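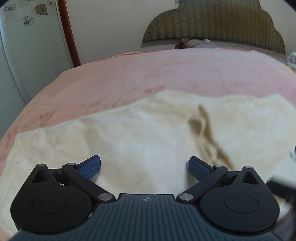
When Nhung Lưu talks about cloth she moves her hands the whole time, pinching at a corner that isn't there and drawing it toward her across the table. She has spent most of the past year thinking about how people pick up soft things in their own bedrooms, and she has reached the point, she admits, where she can't get dressed in the morning without noticing which finger goes under the hem first.

Her group at Ramuter teaches robot arms to handle laundry and bedding, and the teaching is done without any arm in the room. A person holds a two-fingered gripper in one hand, with a camera mounted on it, and goes about the chore. The recordings are then used to train a policy for the arm back in the lab. The method was around long before she joined. What she and her colleague Tùng Dương wanted to know was a smaller thing, and to my mind a more interesting one: how much of what a robot learns from these recordings depends on the bed underneath.

"We had been very proud of our table," she says, laughing. "A nice gray table with good light. We folded shirts on it for months, and the arm folded shirts on it too, really quite well. Then in May we put a quilt over the table, just a quilt, and it was as if it had never met a shirt."

Tùng, who had been quiet up to then and was peeling an orange with great care, put it down to explain. A hard table pushes back, he said. You can slide a fingertip along it until it slips beneath the fabric, and the table stays where it is. A mattress gives way. The fingers sink, the bedspread bunches up along with the garment, and very often you come away with a pinch of both. "And the camera sees a fold in the shirt and a fold in the blanket, and they look the same. For us as well, sometimes! I have watched recordings where I could not say which one I was about to grab."

So they took the grippers out of the lab. They visited 13 homes, most of them belonging to friends and relatives in the Bạch apartment blocks, and asked people to leave their beds as they were. Nhung is fond of this part of the story and told it at some length, including a long detour about an aunt who would not let them start until she had ironed the pillowcases (they talked her out of it in the end, though it took a pot of tea). They came home with 254 usable recordings of garments being picked up, straightened and folded on beds.

The comparison itself was plain enough. They trained one policy on table recordings alone and another on the same number of recordings split between tables and beds. Then each was given 40 attempts on a bed that neither had seen, set up in a borrowed room at the Grandham building. The mixed policy did much better at getting hold of the garment and leaving the bedspread behind. On the table the two came out close together, a relief to Tùng, who had worried that the bed recordings would make the arm timid on hard surfaces.

I asked what the arm had picked up from the beds that it could not get from the table. Nhung thought for a while. "It goes for the raised places," she said. "On the table, people go for the edge. On a bed, if there is a ridge in the middle of the cloth, a twist or a strap or something, they take that first and lift, and look for the edge afterward. I do it myself. I had no idea that I did it."

She is careful about how far to take this. Every person who held the gripper was an adult with practice at housework, and nearly all the garments were cotton. Slippery fabrics went badly under both policies - "very badly, please write that" - and thin sheets were left out because the fingers kept losing them. There is also the matter of the fingertips. The textured pads grip well, but the group swapped to a softer set for the last 2 homes, and Tùng would like to repeat those visits with the original ones before anyone leans too hard on the result.

The next round is planned with a partner lab, Wasness, whose arm is heavier and slower than theirs. Nhung wants to see whether the same recordings will carry over without changes. Tùng expects they will need to redo the lifting speed at least, and the two of them disagreed about this, cheerfully, for a good ten minutes while I finished the orange.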